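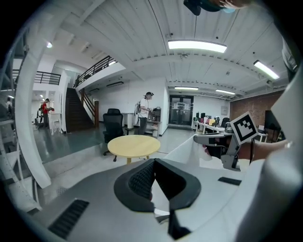
C'est quoi, une copropriété ?

Dans un immeuble, il y a souvent beaucoup d'appartements et plusieurs propriétaires. Chacun possède son logement. Le toit, l'escalier et l'ascenseur, eux, appartiennent à tout le monde : ce sont les parties communes.

Prenons la résidence Bareo. Elle a 6 étages et 41 appartements. Une fois par an, les propriétaires se réunissent et votent. Faut-il repeindre le hall ? Changer la porte du garage ?

Pour payer, chacun verse une somme appelée « charges ». Plus l'appartement est grand, plus la somme est élevée, en général.

Le syndic s'occupe des factures et appelle le réparateur quand l'ascenseur est en panne.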